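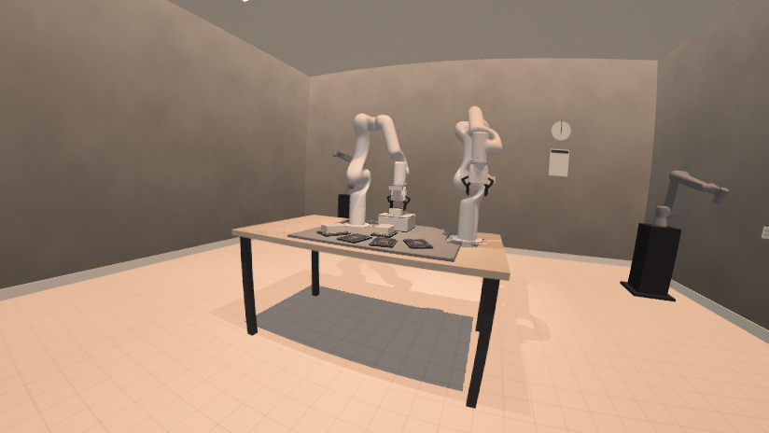
Week 4: Collecting demonstrations in the simulator

Handout for Tuesday, February 7, 2023
Lab section: Danish Talpur

Last week we talked about what a policy learns from. This week you make the stuff yourselves, and I warn you now, it's slower than it sounds!

You'll be working in the Flurnach scene, the one with two arms and four trays on the gray mat. Each pair of students records 80 demonstrations. One demonstration (I'll also say "episode") runs from reset to the moment you press save. Please don't trim the start - the approach toward the object is the part I care about most.

A few things I keep repeating in office hours:

Move at an even speed. If you stop and think for five seconds, the learner sees five seconds of "do nothing" and will happily copy it.

Vary the start. Nudge the white box a little between episodes and turn it now and then. Last November's class left it in one spot for all 369 episodes, and the policy fell apart when I shifted it by 2 cm.

Keep some recoveries. A missed grasp followed by a good one is useful, so tag it "recovery" and save it. A run you gave up on gets tagged "fail" and goes in its own folder.

Record both arms even when only one is doing the work. The joint values of the waiting arm are still part of the state.

Cap each episode at 250 steps. Upload to the Quintanilla folder, and ask Arnulfo Giraldo if your login doesn't work.

Reading for next time: chapter 5, up to the section on action noise.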